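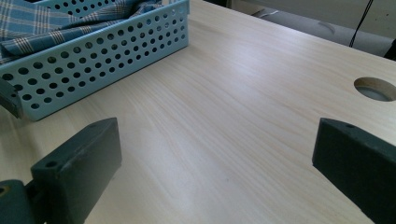 Flannel sheets: when do you switch?

mushi_
It's October, my side of the bed is freezing, and the other occupant says flannel before November is "giving up." Looking for people to agree with me.

Lestis
Switch now. Suffering isn't a personality.

cestier1042
Disagree. Put flannel on in October and you have nothing left for January except a second, sadder flannel. I use percale all year and add a blanket like an adult.

mushi_
Percale in January. Do you also sleep on a door?

cestier1042
Crisp sheets, 500 thread count, no complaints.

Lok-yiu Chang
Thread count means very little once you get past the part where it means something. My 1000 count set cost a fortune and feels like a raincoat. They get there by twisting thin yarns together and counting every one of them. For flannel you want the weight of the fabric anyway, and the package usually hides that on the back in gray type.
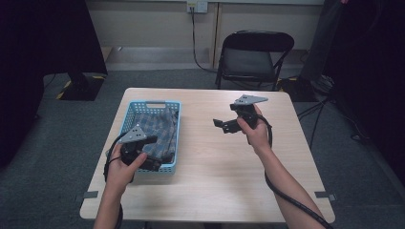 Also wash it before the first use, cool water, no softener. Softener coats the fibers and you get those little pills by your feet.

Lestis
I've used softener for 6 years and my feet have never filed a grievance.

Lok-yiu Chang
Have you looked at the sheets?

Lestis
I have not looked at the sheets.

Kanokwan Panyasiri
Flannel on the bottom, percale on top. Both of you will be slightly annoyed, so it's fair. Dry the flannel on low or the fitted one shrinks and pops off the corner at 3 a.m.

cestier1042
Mixing sets is how households fall apart.

mushi_
Update: tried Kanokwan's way last night. I was warm. The other occupant says it's "fine" but has moved the good blanket to the far side. Is there a flannel pillowcase thread or should I start one?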